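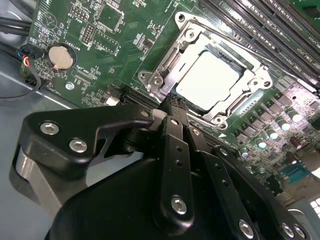
CPU socket, retention bracket and lever hinge. Coin cell in its holder at upper left.

Durkunden Bench Notes
1/ Socket work on the old desktop boards from the Gemitz lot. Posting the order I do it in, as three people asked after the April thread. Board stays in the chassis for all of this. Power off, cord out, hold the power button for a few seconds, then start.

2/ Cooler comes off warm if the machine still boots. Run it for 19 minutes, shut down, unplug, take the fasteners out in a cross pattern. Twist the heatsink a few degrees each way before lifting. Cold paste on these can hold hard enough to stress the socket.

3/ Orientation before anything moves. There is a small white triangle printed on the board just off the bracket, pointing at the socket. Write down which side it is on relative to the memory slots. I draw it on the job card.

4/ Leave the bracket screws alone. They hold the bracket to the board and have nothing to do with getting the chip out. Half the bent-contact boards I get from Brurville have screw heads that somebody has been at with the wrong bit.

5/ The lever is the part that moves. Press down slightly, out from under its catch, then up and over in one slow arc. It is a thin piece of wire under real load, so keep hold of it the whole way. Letting go halfway is how nearby parts get hit.

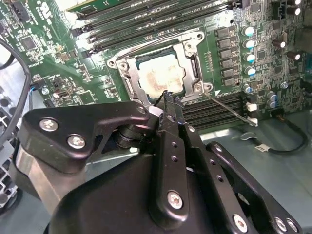

6/ Residue. That pale smear with the tan streaks across the heat spreader is old paste. Do the bulk of it with the chip still in the socket, where the lid is supported and the contacts are covered. Dry lint-free wipe first, no solvent yet.

7/ Then 99 percent isopropyl on a fresh wipe, damp and no more than that. Work from the edge of the lid toward the middle. Going outward pushes paste into the gap between the lid and the bracket, and it is slow to get out of there.

8/ Change the wipe when it turns gray. I use about 4 per chip. A box of 200 lasts longer than you would think, and the cheap paper ones shed fibers that end up between the DIMM slots.

9/ Lift the chip by its edges, straight up, no tilt. Put it lid down on a clean antistatic mat. If the contacts are in the socket, do not wipe in there, ever. A bulb blower at a low angle is as far as I go.

10/ Memory can stay seated for a clean and repaste. If the board is going back to stock, pull it and bag it separately. Check the latches at the slot ends while you are there – the plastic gets brittle with age and a broken one is easier to note now than to argue over later.

11/ Look over the capacitors near the socket too. Flat tops are fine. Domed top or crust at the base, the board goes on the parts shelf. The Urbańczyk tester will pass a board with a tired cap if it is only on for a minute, so I don't treat a pass as proof.

12/ Coin cell: meter it. 3,000 millivolts or better and it stays. Under that I swap it, clear the BIOS settings and put the month on the job card.

13/ Paste and cooler torque next time. I am still comparing two spring kits and the numbers are not consistent yet.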